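Morthorpe Neighbours Help > Home > Paint and Walls

Which white goes with the white I already have?
Posted by Souad Gaber, January 4, 2019

I painted the back bedroom in July and have now run out with one wall to go. The tin has gone to the tip and all I remember is that it was white. The shop has 153 whites. My husband says they're all the same, and he is not being consulted again.
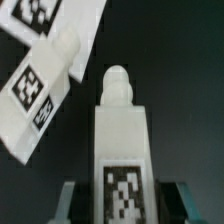
2 replies

Nikola Ristić
Cut a bit off behind the radiator, 10p size or bigger, and have it matched at the counter. Benjelloun's on the high street will do it while you wait - they matched mine from a flake of skirting. Don't trust the lid colour or the little cards. Whites look fine next to each other under shop lights

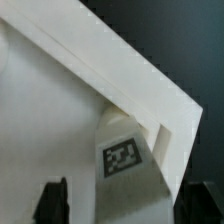

and then go pink or green the minute you get them home. Buy a tester first, let it dry overnight, and look at it in the morning and again with the lamp on.

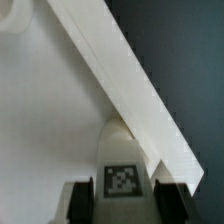
White on white, dark wall behind

Golura49
just paint the odd wall blue and say you meant it. worked for me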